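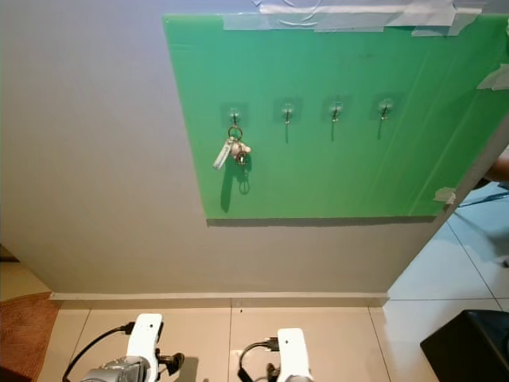
The hook board, with the keys on the leftmost hook.

The Robot That Did Not Believe in Keys

February 23, 2022

I have spent a good part of this month arguing with a machine over whether it was holding a set of keys. It was. I could see that it was. The machine's position was that it wasn't, and since the machine was in charge of the motors, the machine's position carried the day.

Some background for those who've come over from the sourdough posts. Anholm is the two-armed robot I've been putting together at Flurkgate, and its job at the moment is to pick up a bunch of keys by the ring and hang it on a hook. A toddler can do it. A toddler can't be left running all afternoon, though, and complains more.

It had been doing it tolerably well since November. Then I swapped the finger pads for thicker ones, because the old ones were slippery, and felt pleased with myself for the best part of an evening.

What happened next went like this. The arm would come down, close on the ring, lift, stop, and then open its fingers in mid-air with the calm of somebody dropping a letter into a postbox. Keys on the floor. It would then go back and try to pick them up from where they had been in the first place, close on nothing, and report a fault. I logged 21 of these before I stopped blaming the lighting.

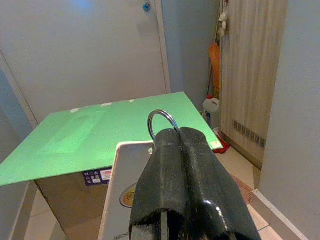
The culprit was a single line in the part of Serra that decides whether a grasp has worked. Serra is my control program, so there is no one to write a stiff letter to. After the fingers close, it reads back how far apart they are. If the gap is under a certain figure, it concludes that they have met in the middle with nothing between them, and it opens up for another go. With a mug or a sponge this is perfectly sensible. A key ring is a bit of wire. Put it between soft thick pads, squeeze, and the pads swallow it, and the gap reads very nearly the same as it does with no ring at all.

My threshold was 2 millimetres. I had picked it in the autumn by trying a few numbers until one worked, and written a comment beside it saying "tune this properly". I'd love to know who that comment was for.

So far this is only embarrassing. The next bit is the reason I'm writing it up. During one of the failures the keys fell short and I leaned in to get them, on the assumption that a robot which has failed has also stopped. Serra had a retry built in. It waited, decided the coast was clear without checking anything that could be called a coast, and brought the arm down again while my hand was on its way to the floor. I got a knock on the wrist. It's a light arm and it was moving slowly, and I have had worse from the kitchen drawer, but I'd been an arm's length from the stop button and feeling clever, which is a poor distance to be from either.

The log for that session runs to 598 lines. The word "retry" is in there a great many times. The words "is there a person here" are not. 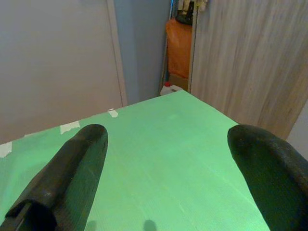
The fix for the grasp check took less time than the sulking. Serra now looks at the motor current as well as the gap, and after the lift it compares the wrist camera's view with the one it had before closing. Fingers open, to begin with, at 45 millimetres apart, then closed, then lifted. For that comparison it needs something that stays put in the view, and the bits of white masking tape along the edge of the green surface do nicely, as they are pale, ugly and going nowhere. The whitish scuffs were my first choice, being free, but Serra kept losing them whenever the light shifted on the green.

The fix for me was duller. Automatic retry has gone. If a grasp fails, the arm stops and stays stopped until I press a button, and I have moved the button to where I can't press it and reach for the keys in the same movement. It makes a full run much slower. I swear at it regularly.

Ladholm, who sold me the pads, do print the squashed thickness on the packet, as I discovered while throwing the packet away. Next job is the second hook, once I've sorted out the left wrist cable, which has started to creak.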